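Masville Shadow Theater Project
Progress report to the Maillard Fund, second period

It has been a wonderful few months, and I'm happy to report that the project is running on schedule and a little ahead of where we hoped to be with the scripts. The move into the old Pitura hall went through in September. We lost two evenings to a blown fuse box and then settled in quickly.

Enrollment
We planned for 90 people across the evening and weekend groups and ended the period with 109. Most of the extra sign-ups came through the library, where Linnea Rustad let us run a short storytelling hour before closing. The weekend group is full and has a waiting list of 30, so we would like to talk with you about adding a second one in the spring.

Scripts
The groups are building three plays out of stories collected in town. The river ferry play is finished and has been read aloud from start to finish. The one about the bakery fire still needs an ending (there are four versions going around and people feel strongly about all of them). The third, a long comic piece about a lost goose, is the children's own work and I can't wait for you to hear it. Eliécer Agudelo has written music for the ferry play, mostly accordion with a bit of hand drum, and he rehearses with the cast from 6:30 until the hall closes.

Screens and light
We tried several fabrics in this period. Heavy canvas swallowed the light and the plastic sheeting we bought first rattled every time a door opened. Thin white cloth has been the clear favorite, creases and all, and a shadow on it reads well even toward the back rows. We still want better lamps – the current pair run hot and we have to rest them between acts.

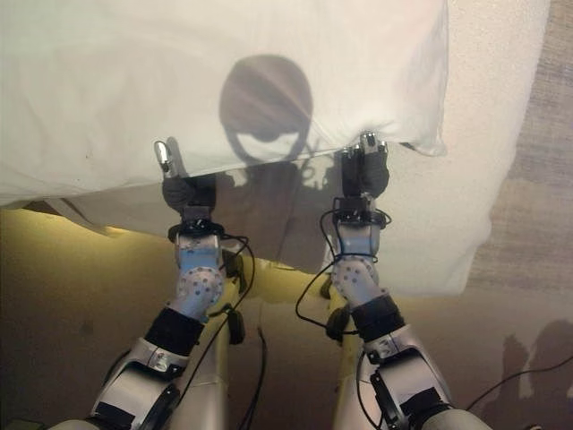
Grigoris Fragkou wrote to us after the open rehearsal that he could follow the ferry story without catching every word, but that the narrator needed to slow down and the goose play should be shown first, while the little ones are still awake. We have taken both suggestions. He also asked for a printed summary in French and Spanish, and Ginette Perrin has a draft of the French one ready.

Budget
Spending to date is $3,810, against a plan of $4,200 for the period. The hall rent came in lower than quoted. Cloth and wood were on target, and the lamps are the one item we have put off. With your approval we would carry the difference forward and put it toward them.

What comes next
Casting for the bakery play starts as soon as the ending is agreed. Thibault Pruvost is arranging a visit to the Hurkix school so that we can try the ferry play in front of people who have never heard the story, which should teach us a lot! The first full public evening will follow, with all three plays if the goose is ready and two if it isn't. Seats for the fund will be held in the second row; please let us know how many you need.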